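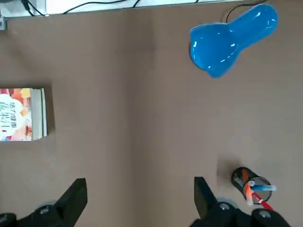
Blue desk lamp, brown tabletop.

Section 3: Getting your old receipts into Sikum

Okay, so by now you've installed Sikum and made your first folder. Next comes the part everybody puts off, me included: the shoebox. Mine held 2,146 receipts going back to my first year of selling candles, and I got through them with plenty of coffee and only a little swearing. You can too!

Before you start

You need the Sikum app, the phone or flatbed scanner you set up in Section 2, and 625 MB of free space for the reading pack. The pack downloads by itself the first time you open Import, so do that on your home Wi-Fi (I did it on my phone plan and I'm still grumpy).

1. Sort your paper by year, then stop. I know it's tempting to go down to months, but Sikum reads the dates and does that bit for you.

2. Open Import and pick New Batch. Give it a plain name, something like "Kaewkla market stall, November". You'll be searching for it at tax time, when cute names are a lot less cute.

3. Scan up to 10 receipts, then tap Close Batch. It will take more, but when one page jams you have to redo the whole batch, and I'd much rather redo a small one.

Note: Long grocery receipts can go through in two pieces. Tap Join while both are highlighted and Sikum treats them as one.
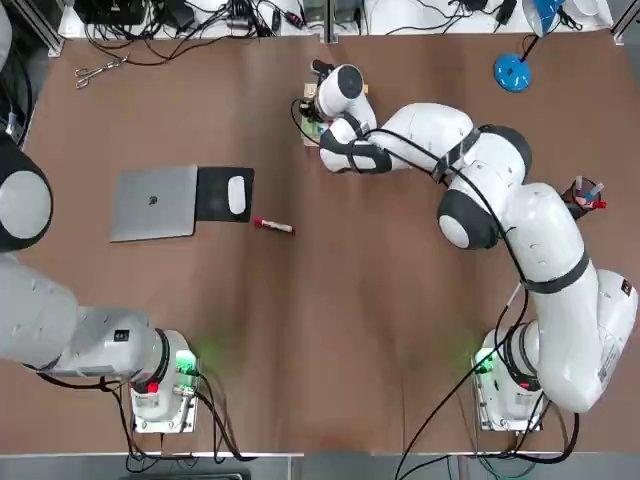

Brown table with office things on it.

4. Check the totals. Anything Sikum isn't sure of shows up in orange. In my batches it was nearly always a 9 that got read as a 4, so look at those first.

5. Pick a category. The built-in ones are fine for most people - I only added Postage and Booth Fees. If you rename one later, all the old receipts follow along, so don't fret over the wording.

6. Tap File. The batch moves to your year folder and the orange marks go away.

Caution: Don't throw out the paper yet! Run a backup first (Section 4), open the backup, and click on a few receipts to make sure they really open. Your tax office may also want certain originals kept, so check the local rules.

Faded receipts

Thermal paper fades, and the Wistidwood hardware ones are the worst I've met. Set Contrast to High and scan again. If it's still blank, choose Add by Hand, type in the date and total, and attach the faded scan anyway. I've had decent luck in grayscale too, so try that before you start typing.
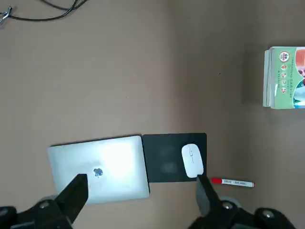 One reader wrote in to say that High contrast made her pink carbon copies worse, and that she gets cleaner totals by leaving it on Normal and switching to color. She also closes her batches at five, with the carbons in a batch of their own.

I tried color on a few of mine and she's right, so carbons go in on Normal. You'll find the color switch under Import, then More. It goes back to grayscale whenever you start a new batch, so flip it again each time.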